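Home | Notebook | Match Data | Kit List | Archive

Wednesday, 9:40 pm

Second leg tonight, Prakamar at home to Rugemalira, and I finally got the pass-tagging sheet to behave for a whole match. Prakamar went in a goal up from the first leg and played like a team that had been told so every hour since. They sat deep, let the visitors have the ball and waited for a mistake. It nearly worked!

Tagging notes first, while I still remember them. I logged 902 passes across both teams, not counting throw-ins (I dropped those after the mess with the Dilleck match, where half of them ended up filed as crosses). Of those, 267 were Prakamar's. I knew it would be lopsided but I had to go back and check the totals column, because I thought I'd pasted over a block of rows again. I hadn't. They just didn't want the ball.

The new hotkeys are much better. Left hand for the team, right hand for the zone, and the thumb does "under pressure." I was still slow on quick one-twos in the middle third and had to pause the stream six times in the first half, four in the second. Anyone else using the sheet: save before you touch the zone map, it still wipes the last entry if you click outside the grid. I've put it on the fix list but I want to get the substitutions bit sorted first.

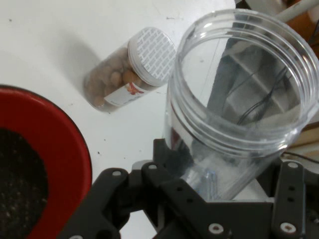 Bench, with the red bowl and the small jar on its side.

On to the football. Rugemalira equalized on aggregate just after the break from a corner that was cleared twice and came back in twice -- I have it down as one phase, which may be wrong, so somebody please argue with me. After that I expected Prakamar to come out a bit and they really didn't. Their left back hardly crossed halfway all night. Then they won a free kick out of nothing, the keeper came and missed it, and that was the tie. One shot on target in the second half and it put them in the final. The Rugemalira players were flat on the grass at the whistle and I felt for them, I really did.

What I want to look at next is whether the low block is a plan or a habit. They played the same way in the league against Prusurum, when they were losing, which makes me think habit. I'd need to tag that one from scratch with the new zones, and the only recording I've got has a big score graphic sitting over the near corner flag. Might be good enough.

To do: fix the zone map bug, re-tag the Dilleck throw-ins, find a cleaner copy of the Prusurum match. Also decide what counts as a pass when the keeper just boots it. I've been saying yes if it lands near a teammate, and "near" is getting pretty generous by the end of the night.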